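Looking After an Oiled Wood Table

Filed under: Furniture, Kitchen

An oiled table needs a little attention a few times a year and almost none the rest of the time. Most damage comes from water left standing and from cleaners meant for tile or glass.

Daily wiping

Use a cotton cloth wrung out well. Wipe with the grain, then go over it again with a dry towel. A drop of dish soap is fine for grease. Skip vinegar, bleach, and anything with ammonia in it. Sponges with a green scrubbing side leave fine scratches that show up in low sun.

Rings and spots

White rings are moisture in the finish and often fade overnight. If one is still there in the morning, rub it lightly with 0000 steel wool and a little oil. On oak, use a white nylon pad; bits of steel left in the pores can turn black. Dark rings have gone into the wood itself and need sanding. Start at 180 grit, finish at 220, and sand an area wider than the mark so the edge doesn't show.

Oiling

Clear the table the evening before and let it dry out. I use Gutwood clear oil, but any hardwax oil sold for tabletops works the same way. Put on a thin coat with a lint-free rag, wait 15 minutes, and buff off everything that hasn't soaked in. Sticky tables are nearly always tables with too much oil on them. Two thin coats a day apart will do for a dry top. Don't put anything heavy on it for 7 days.

Lay used rags flat outdoors to dry, or soak them in water before they go in the trash. Balled up, they can catch fire.

Cans and bottles

Cold drinks sweat, and a can will mark a fresh finish in an hour or so. Keep coasters on the table itself. In a drawer they don't get used. Snack bags and packets are harmless unless they leak oil, so wipe under them at the end of the day.

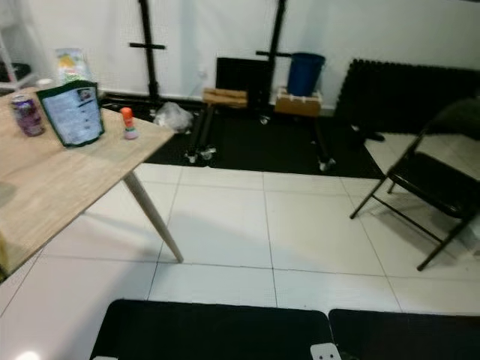
Marlene wrote in to say that corners and legs dry out faster than the top at her place, and that she gives them an extra coat each April with whatever is left on the rag. Worth doing. End grain drinks up oil, so check the corners again after ten minutes and add more if they look dull.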